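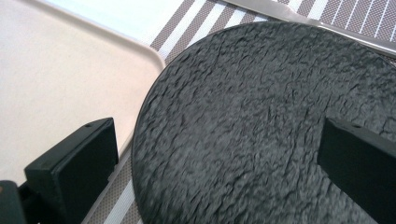

Gripper loses dark plates at the rim - pads, force or camera?

Lavanya Kaimal
I look after a table-setting cell at our shop, a Morin arm with a two-finger gripper, and I love this machine. It lays out placemats, trays and silverware all day without a fuss. Then we switched to dark gray plates with a rough, wrinkled surface, and now up to 20 plates a shift slip as the fingers close on the rim. The old smooth white ones never did this. I've wiped the fingers and rerun homing. Closing force is set to 800 in the Clallby software, same as before. What would you check first?

Sudheer Sastry
Oh, fun one! I had nearly the same trouble with slate-look plates. Start with the finger tips. Take both fingers off, clean the mounting faces (crumbs get in there and tip a finger by a hair), then put them back and snug the screws evenly, a little on one side, a little on the other. Close them slowly on a strip of paper and tug. If it pulls free at one end, they aren't parallel.
After that, teach the grip point again. A rough plate only touches on its high ridges, so a hard bare finger has very little to hold. I glued on 2 mm soft pads and it was night and day - such a satisfying fix! Redo the finger offset once the pads are on, or the arm will bump the rim on the way down.

Nattawut Boonyarit
turn the force up

Hema Kurian
I'd leave the force alone until the pads are on. Do look at the camera settings too. Black fingers over a nearly black plate gave our rim finder fits, and it kept picking the edge of the tray next to it. A longer exposure sorted that out for us. Save your old recipe before you change anything!

Related
Finger screws working loose on a Morin gripper
Clallby error 152 after homing
Which pads hold up to daily wiping?
Teaching a pick point on a curved rim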